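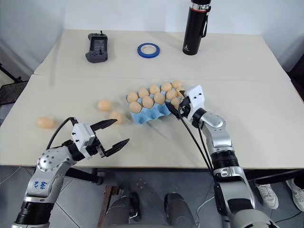

Notebook, April: video playback on the bench PCs

Problem as reported by Atif Zaidi: training clips from the Althorpe share play with sound but no picture on the two older bench PCs. Same files are fine on his laptop. Player on all of them is Drivus, the one IT puts on the standard install.

9:40
Copied three clips to the local drive on bench PC 2 to rule out the network. No change. Sound starts right away, picture area stays black, the time bar moves normally. Dragging the time bar works and the sound follows.

Checked the file properties. The clips that fail are all HEVC in an MP4 container. The older clips, which play, are H.264. So the player opens the container and decodes the audio, and has nothing to decode the video with. Atif's laptop came with the HEVC extension from the manufacturer. The bench PCs never had it.

10:15
Options I wrote down before touching anything:

Install the HEVC extension on both bench PCs. Needs an admin login and a store account, and the store is blocked on that part of the network.

Switch players. Ono carries its own decoders and doesn't care what Windows has installed. Elis Phillips already uses it in the other room.

Convert the clips to H.264. Works everywhere, bigger files, takes time.

Tried Ono first. Portable version, unzipped to the desktop, no install. Picture came up on the first clip. Playback was rough, though. CPU at full load and the picture falling behind the sound within 25 seconds. These machines have no hardware decoding for HEVC, so the processor does all of it. Turned off the deinterlace filter and set the output to Direct3D 11. Better, still not smooth. Any full-screen pan stutters.

Looked for a graphics driver update in case it added anything. There was one, installed it on PC 2, rebooted. No difference to HEVC. Left the new driver in place because it does no harm.

11:30
Went to conversion. Used the batch tool Zbigniew Krawczyk set up last year (Rees, it's in the shared tools folder, run it from there and don't copy it out, the presets are stored next to it). Settings:

Video: H.264, constant quality 22, preset medium
Frame rate: same as source
Audio: pass through
Container: MP4, web optimized on

First attempt failed on all files with "cannot open output". The output folder was set to a drive letter I don't have. Changed it to D:\clips_out and it ran.

Second attempt gave washed-out color on one clip. Source was 10-bit and the preset was keeping it at 10-bit, which the old player handles badly. Forced 8-bit output and ran that clip again. Color now matches what Atif sees on his laptop, as far as I can tell by eye.

14:05
All converted clips play in Drivus on both bench PCs, full screen, CPU low. Sound in sync at the start, middle and end of the longest one. Files are larger than the originals but there is plenty of room on the share.

Put the converted set in a subfolder named h264 and left the originals where they were. Removed Ono from PC 2 so we don't end up with two players and different settings on each.

To do
Ask Osian Prothero if he can export in H.264 from the start. He thinks the setting changed when he updated his editor.
Save the 8-bit version of the preset under its own name in Rees. Check with Zbigniew before overwriting anything.
Subtitles: the separate .srt files load only if the name matches the clip exactly. Rees adds "-1" to the output name. Renamed by hand today, look for a switch.
Elis Lewis wants the same done for the clips on the second share. Not started.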